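Unit 6 handout – Buying a sorting kit: Fadlow vs. Drodell

Read before lab. Bring the price sheet.

Task is the same for both kits: two baskets, handwritten labels, fruits one side, office supplies the other. Arm has to read the label AND pick the right item. Fadlow kit lists at 3,000, teaching license extra (200 per seat, ask Chong for the school rate).
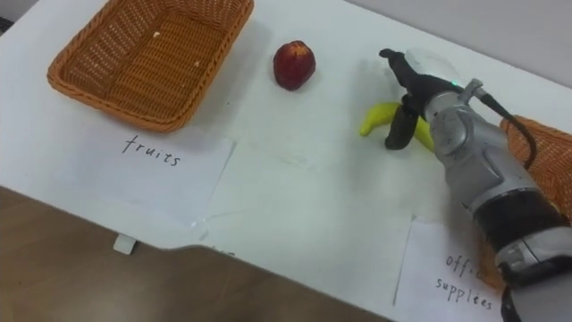

Things to check in any quote:
- is the hand included or seperate
- payload – Drodell says up to 10 lb, at what reach??
- warranty on fingers, usually shorter than the arm
- who pays return shipping

Soft items and round items fail differently. Note which in your log, dont just write "dropped". Nerkham add-on software does the logging but only on the newer controller.
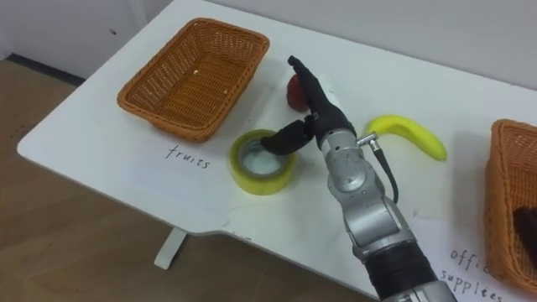

Fig. 2. Robotic hand at the tape roll, apple and banana on the table.

Write-up: 2 pages, one kit recommended, costs in a table. Due before the August break.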